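The button box, finally 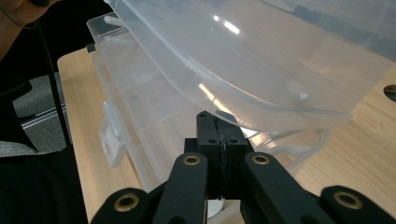 Lid up on the new organiser box.

I have been meaning to sort my sewing bits since January, and by sewing bits I mean a biscuit tin, two jam jars, a sandwich bag with a hole in it and the pocket of a coat I don't wear any more. Every time I wanted a plain white shirt button I had to tip the tin out on a tea towel and poke through it with a pencil. You'd think that would push a person into action quite quickly. It took me until last week!

What did it in the end was a cardigan. I'd finished it (the green one, for those of you who've been following that saga), woven in all the ends, blocked it on the spare bed for two nights, and then couldn't find the sixth button. I had five. I knew I'd bought six because I remember thinking six was a bit mean and I should get a spare. So I went through the lot, coat pocket included, and found a suspender clip, three lots of snap fasteners still on their card and a milk tooth, which I'm not going into. No button.

So I ordered a box. I looked at far too many of them. There's a Zelleo one that everybody on the Warrier forum seems to love, with little drawers, but I've had little drawers before and I know what happens to me with little drawers - I stop closing them properly and then the cat gets involved. I wanted one lid and everything under it. I also looked at a wooden one from a shop in Rukthorpe that was lovely and cost more than the sewing machine did.

The one I settled on is a Destik, in that cloudy white see-through plastic, with a hinged lid and a clip at the side and compartments inside. It isn't glamorous. It looks like something you'd keep screws in, and I daresay most people do. But I can more or less tell what's going on inside without opening it, and the lid is all one piece, and I could have it on the desk by the next morning.

I did the sorting in one go after tea, which was a mistake as I didn't get to bed until gone midnight. I started out by colour, as that's how all the pretty ones online are done. Lovely for the first ten minutes. Then you get to a button that's sort of greeny brown, or brown with a cream edge, and you sit there holding it like a lemon. And when I'm looking for a button I'm hardly ever thinking 'blue', I'm thinking 'shirt' or 'coat' or 'something for a child's cuff'. So I tipped it all back out again and did it by size and job instead. Shirt buttons first, then cardigan and knitwear, then coat ones, then the fancy ones I will never use and can't part with (there's a set shaped like Scottie dogs, I ask you). Snaps and hooks and eyes go together. Needles have their own place with a bit of felt at the bottom so they don't slide about.

I counted the buttons. I know, I know. I'd got that far and I wanted to know what I'd been carting from house to house all these years. 546! And of those, 140 were plain white shirt buttons, so that's me sorted for shirts until I'm dead. There were 66 that had no partner at all, just one of each, and those have gone in a compartment of their own for when I want something odd on a cushion. My mum used to snip the buttons off everything before it went in the rag bag and I've carried on doing it, so I suppose I've only myself to blame.

A few things I'd do differently if I were starting again. I'd wash the lot first. Old buttons are grubbier than you think, and I ended up doing them in batches in a tea strainer with a drop of washing up liquid and drying them on kitchen roll, halfway through, when half of them were already put away. I'd thread the matching sets together before sorting as well. I used odds and ends of cotton and a loose knot, nothing fancy. And I'd do it on a tray with a lip. My desk has one of those round holes in it for cables and I don't want to think about how many times something small went rolling off towards it. I stuffed a sock in it after the second one.

I haven't labelled anything yet. I've got some paper labels but I'd like to live with it for a couple of weeks and see whether I keep reaching for the wrong bit. Last time I labelled something on day one (the spice shelf) I was wrong about nearly all of it and we still have a jar marked paprika with cloves in.

The tin has gone back to being a biscuit tin, after a very good scrub. The jam jars I've kept for jam. The cardigan is still short of its button, so I've taken all five off and I'm putting on 4 big wooden-looking ones from the coat section, spaced a bit wider. I've only sewn two on so far but I think I like it better. Pictures when it's done, if the light ever improves.

If anyone has a clever way of keeping hooks with their eyes, do leave me a comment. Mine have all come apart.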